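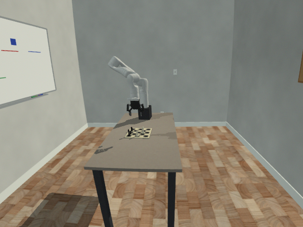
Llevo semanas dándole vueltas a una tontería, y como en casa ya no me aguanta nadie el tema, lo suelto por aquí: creo que hemos dejado de saber esperar en las colas. Y lo echo de menos, que es lo raro.

Me vino en la panadería Abreu, la de debajo de casa, una mañana de septiembre. Seríamos cuatro gatos. La señora de delante pedía media hogaza, luego que si mejor entera, luego que si tenían de la otra, la de centeno, y yo noté que me subía una especie de calor por el cuello. ¿Prisa? Ninguna. No tenía que estar en ningún sitio hasta las once. Pero la mano se me había ido sola al bolsillo, a buscar el móvil, y cuando vi que me lo había dejado arriba me sentí como si me hubieran encerrado en un ascensor. Por una hogaza.

Mi abuela iba a la compra como quien va al teatro. Volvía con las patatas y con el parte completo del barrio: quién se operaba, quién se había peleado por la herencia, a qué hijo le habían quedado las matemáticas. Todo eso lo sacaba de la cola. Yo la acompañaba de niña y me aburría muchísimo, no voy a mentir, pero en aquel aburrimiento aprendí a calcular cuánto pesaba un melón a ojo y a distinguir cuándo dos personas mayores se estaban insultando con educación. Lo segundo me ha servido más.

En 2002 hice la matrícula de la universidad en persona, con carpeta de gomas y fotos de carné. Me dieron un papelito con el número 300 y en la pantalla iba el ciento y pico. Pasé allí la mañana entera, sentada en el suelo del pasillo, y a mi lado se sentó Deolinda Seixas, que traía un bocadillo de tortilla enorme y me dio la mitad sin preguntarme cómo me llamaba. Seguimos siendo amigas. Hace poco le conté esto de las colas y me dijo que estoy idealizando, que ella de aquella mañana recuerda sobre todo el dolor de espalda y que le faltaba una fotocopia y tuvo que volver al día siguiente. Vale, sí. También tiene razón.

Porque hay colas y colas. La del ambulatorio con un crío con fiebre no tiene ningún encanto, y quien hace cola para que le den de comer tampoco necesita que venga yo a cantarle las virtudes de la paciencia. Lo digo porque leo artículos sobre "la belleza de lo lento" y casi siempre los firma alguien con la nevera llena y la tarde libre. Yo hablo de otra cosa, de las esperas pequeñas, las de cinco minutos: el pan, el banco, el sello en la oficina de correos. Esas que ahora se han convertido en cita previa, código y una voz que te dice que eres la persona número lo que sea.

El mes pasado intenté cambiar la tarifa del agua por teléfono - una gestión de nada - y me tuvieron con la misma musiquita hasta que se me enfrió el café. Eso también es una cola, claro, lo que pasa es que la haces sola. No ves cuánta gente hay delante, no puedes poner los ojos en blanco con el de al lado, no hay un señor que diga en voz alta lo que estamos pensando todos. ¡Cómo me gustaba ese señor! En mi barrio era Aníbal Arruda, el del quiosco. Protestaba por todo y con una voz preciosa, de locutor, y cuando él protestaba los demás nos quedábamos más a gusto y ya no hacía falta que protestara nadie más. Un servicio público, aquel hombre.

Y luego está el asunto del turno, que me parece de las cosas más finas que hemos inventado. Lo de "¿quién es la última?" es una maravilla. Llegas a un sitio lleno de desconocidos, repartidos de cualquier manera por las sillas, haces una pregunta y ya formas parte de un orden que nadie ha escrito. Te fías de una señora con abrigo verde. La siguiente persona se fía de ti. Si te vas a mover el coche, alguien te guarda la vez.

Desde lo de la hogaza estoy haciendo un experimento bastante modesto: bajo a por el pan sin teléfono. Los primeros días fatal, me leía los ingredientes de las magdalenas. Ahora me entero de cosas. Sé que van a cerrar la mercería, que el chico nuevo del mostrador hace submarinismo y que la señora de las dudas se lleva media hogaza cuando no viene el nieto y entera cuando viene. Por eso pregunta tanto, porque el nieto avisa tarde.

Ayer, por cierto, me colé sin darme cuenta. Me lo dijeron tres personas a la vez.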